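August, still hot at 7 in the evening, typing this on the tram with one thumb so forgive me later self.

Gripper day again. Unit 2. The left finger has been creeping since the start of the week and I kept saying I'd look at it and kept not looking. Today it was bad enough that Ayanda wouldn't sign it out. Fair enough. She put the orange tag on it and left it on my chair, so I sat on it. Nearly.

What it does — you close slowly, both fingers come in together like they should, then in the last bit the left one hangs back and jumps. Right one fine. On the log you see it as a little stair at the end of the curve. Annatjie thought encoder. I thought encoder too for about an hour and wasted the hour. Swapped the encoder cable with the one from unit 5, same stair. Swapped back. Same stair. Wrote "not the cable" on the whiteboard and underlined it, which felt like work.

Then took the housing off. Four small screws, one of them already chewed up by somebody (me, June). Slider rail underneath full of grey fluff. Carpet fluff, bench fluff, I don't know, we use these things on every soft surface in the building. Got it out with the tweezers and the soft brush. Wiped the rail with alcohol, let it sit, one thin line of the Głowacki grease. Thin!! Last time Bianka did it she put on so much that it walked out onto the pads and everything slipped for two days. She knows. I didn't bring it up. I brought it up a little.

Also found the real thing, or what I think is the real thing. The grub screw on the left link was loose. Not falling out, a quarter turn maybe. So the finger was free to lag until the slack was used up, then jump. Fluff made it worse. Blue threadlock, tightened, paint mark across the head so I can see it if it moves. Did the right side as well while I was in there. That one was tight but it got its paint mark.

Pads. The ribbed ones are still ok, ribs not worn flat yet, washed them with dish soap and left them on a paper towel over lunch. Next set is supposed to come from Prelen, Aleksandra ordered in July and they confirmed and then silence. Must ask her. Must ask her tomorow, not Friday-ish-sometime like last time.

Lunch was a cheese roll standing up.

Zeroing after. Close all the way, hold, set zero, open all the way, set max, and repeat until the two numbers stop wandering. Took me four goes because I kept leaning on the desk. Full open came out at 565 counts under the old value, so the old value was rubbish, or the slack was hiding in it. Changed it in the config and wrote the old one next to it in a comment. Nobuhle wants the old ones kept. She's right, I've been burned.

Then cycles. 130 open and close on the bench with the script, watching the curve. No stair. Wanted to do 2000 over night but the rule is no unattended runs since the thing with the power supply, so 2000 will have to wait for a day when I can sit next to it and do email.

Bench is not the same as hands though. Script closes it dead straight with no weight on it. In the hand you twist, you push down, you come in crooked. So at the end of the afternoon took it out to the lobby, on the soft benches, to try it on something round and slippery. The mouse is good for this. No flat sides, if one finger is late you feel it push over to the other side before you've got it. Went at it from the front, from the side, low down, too fast on purpose. Sort of enjoyed it. My wrist didn't.

Kept one from the log: 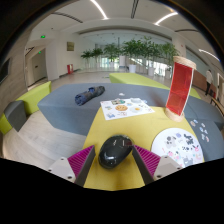 Unit 2 over the mouse, lobby benches, after the regrease. New zero.

Felt even. Can't say more than that until I see the plots properly, and I only looked at a few before the Sornthorpe call started. The few I looked at were clean. One had a wobble halfway but I think that was me changing grip on the handle.

The handle, by the way. It's got a faint rattle now when you tip it forward. Wasn't there this morning? Or was there and the finger noise covered it. Could be the trigger spring, could be I left a washer in. Counted the washers in the tray afterwards and couldn't remember how many there should be, so that's no help. Should really photograph the tray before I take things apart. I write this every time.

Call with Sornthorpe went long. They want unit 2 and the new one both ready for Gillinden by the end of the month. Annatjie said yes before I could unmute. I've got a list now:

handle off, find rattle
check paint marks after a full day of use
plots, all of them, not just the nice ones
replace chewed screw (do we have any?? small drawer, left)
pads — Aleksandra — Prelen
long run, the day I do email
tell Ayanda she can have her tag back, but not yet

Bianka asked if she could do the regrease on unit 5 herself tomorrow. Said yes, if I can stand there. She gave me a look. Going to write the grease amount on the sheet in actual words, "a line as thin as a pencil line", and stop hovering.

Grease under my thumbnail still, and on the phone screen now too. My stop.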